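Flasus home arm, reviewed after three months of chores

By Elango Kotian
June 18, 2018

The Flasus is a single robot arm with a two-finger gripper, sold with a clamp for the worktop, a rolling base and a copy of the maker's simulator. I have had one on long loan since March. Most of what has been written about it so far covers how to set it up. I wanted to know whether it could do any housework.

The short answer is that it can do a little, slowly, if you arrange the house to suit it. The longer answer depends on which chore you pick.

What you get

The arm comes in two boxes and the rolling base in a third. Putting it together took me an afternoon, most of it spent on the base, which has more bolts than it needs and a cable tray that only goes in one way round. The manual has the tray drawn the wrong way. The arm itself goes on with four bolts and a locking ring.

There is no screen on the unit. You run everything from a laptop, where you either pick a ready-made task from the list or build one yourself in the simulator and send it across. The list is short. Wipe, pick up, put down, stir, sweep, hold. The last of these is more useful than it sounds, and I will come back to it.

The power supply has a fan in it and the fan is always on. In the kitchen you stop noticing. In a quiet room you will want to switch the whole thing off at the wall.

How I tested it

I chose five jobs and ran them in my own kitchen and hallway: clearing mugs from a table, wiping a worktop, sweeping a hard floor with an ordinary brush, folding tea towels, and holding things for me while I did the skilled part. I kept a tally for the mugs and the sweeping. The other three I judged by whether I would have been happy with the result if another person had done it.

After that I took the arm to Nendimham for a week and put it on a bench in a small joinery shop, where it was asked to hand over and hold tools.

Mugs

I ran the mug job 100 times. It moved the mug from the table to the draining board without trouble on 80 of them. Most of the failures were a matter of the handle facing away from the arm, so that a finger came down on the rim. It does not break many. I lost two, both from the same set.

An 80 per cent success rate sounds good until you live with it. A child who dropped or abandoned one mug in five would not be asked to clear the table. It is also slow. By the time it has made its approach, thought about it and lifted, you could have cleared the lot by hand.

Worktop

Wiping was better than I expected. The arm presses evenly and covers the area you tell it to. It can't see a dried-on stain, so it gives the same pass to the clean part and the dirty part. I got into the habit of running it twice and then doing the corners myself. It will not lift the toaster out of the way. It will wipe up to it, stop and go round, and leave the crumbs where they are.

Sweeping

Anything with a long handle is where this arm struggles. The fingers are made for blocky things you can pinch across the middle. A round wooden handle gives them very little to press on, and if it changes thickness along its length the grip that was right in one place is loose a hand's width further up.

The simulator is worth having for this. You can put a wooden piece in front of the gripper, look at it from close up, and work out where the fingers ought to close before you try it on a real floor. I spent several evenings on that and it did improve matters. The default setting takes hold too near the thick end. Moving the grip to the narrower part meant the fingers sat closer on both sides.

What the simulator does not tell you is how the handle will behave once the bristles drag on the floor. In the software the grip looked fine. In my hallway the brush turned in the fingers on nearly every stroke and ended up sweeping with its side. I wound some rubber tape round the handle and that helped more than all my evenings at the laptop. Of 237 strokes with the tape on, 102 moved dirt towards the pan in a way I would call sweeping. The rest pushed it about, or missed.

It cannot use the pan at all with one arm. You have to hold it.

Tea towels

No. I gave this two days. It picks the towel up by a corner and puts it down again in a heap, and on one run it pinned the towel to the worktop and pulled against itself until the safety stop cut in. Flasus say a folding task is being worked on. I would not buy the arm on the strength of that.

The joinery shop

The bench at Nendimham was a fairer place to try it. Tools hung in fixed positions, the light didn't change, and there was no one walking past with shopping. Asked to fetch a mallet from a hook and hold it out, it managed well once the hook had been moved out from the wall to give the fingers room on both sides.

The people there liked the hold task best. It will grip a length of timber at a set height and stay put for as long as you like while you mark it or sand it. It doesn't get bored and it doesn't drift. One of the joiners used it for most of a day and only complained that it was in the way when he wanted to get to his vice. That complaint is reasonable, as a vice does much the same job for far less money.

It was not asked to cut anything and I would not let it. The maker's own notes rule out blades.

Compared with the others

I have also spent time with the Hendricks and the Irex, though not as long with either. The Hendricks has stronger fingers and holds a brush handle better, but its software is hard going and there is no simulator in the box. It is also too heavy for one person to shift from room to room.

The Irex is the cheapest of the three and feels it. It has a suction cup in place of fingers, so it does plates and boxes and nothing else. If plates and boxes are all you need moved, it is quicker than the Flasus and quieter too.

For a mix of jobs I would still pick the Flasus. The simulator is the reason. You can try a grip a dozen times without picking a broom up off the floor after each one, and you do learn something about which shapes are going to give trouble.

Good points

Even pressure when wiping
Holds an object still for as long as you want
Simulator included and fairly easy to learn
Rolling base locks firmly once it is built

Bad points

Round and tapered handles slip
Slow at everything
Fan noise
Cannot fold cloth
Cable tray drawn wrongly in the manual

Should you buy one?

For a home, I'd say wait. The one chore it does to a fair standard is wiping a clear worktop, and most of the work in that is clearing the worktop. Sweeping is not there yet and the problem seems to me to be in the fingers. A softer pad with some curve to it would do a lot, and I have told Flasus so.

For a small workshop where things hang in the same place each day, it is closer. I would want to borrow one for a week first, and I would want to try it with my own tools, mainly the ones with long handles.

The loan runs until the autumn. I am going to try thicker tape, and a square sleeve over the broom handle that a reader suggested, and I will add a note to this page if either of them works.
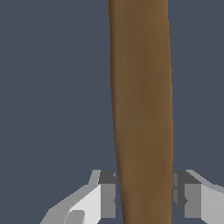

Gripper fingers either side of a long wooden piece, in simulation.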